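Acabado del tablero: notas después de la segunda mano

8 Jun 2021

El tablero de la mesa de trabajo llegó de Cikell a mediados de mayo, cepillado y sin tratar. Pedí madera clara porque el cuarto tiene una sola ventana y el tablero anterior, muy oscuro, se comía la luz. Con el transporte salió por 117 euros.

Lijé a grano 120, luego 180 y luego 240, siempre a favor de la veta. Entre grano y grano aspiré y pasé un paño apenas humedecido. El aceite es de Jamell, incoloro, aplicado con muñequilla en capa fina – el bote recomienda hasta 2 manos y no he pasado de ahí.
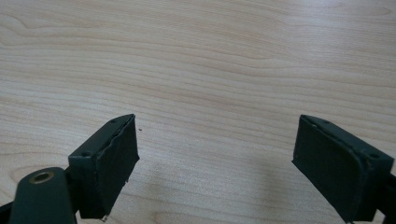 Dudé bastante entre aceite y barniz al agua. Dagný Kárason, que usa barniz en todo, me insistió en la resistencia a las manchas; yo prefiero poder reparar una zona sin decapar el resto. El aceite respeta además el dibujo: las líneas de la veta siguen finas y onduladas, algo más marcadas en la banda central, y el tono se mantiene rubio. El brillo es leve, suficiente para mi gusto.

Queda pendiente el canto trasero, que absorbió más que la cara y pide otra pasada de 240. También tengo que comprar fieltros para las patas.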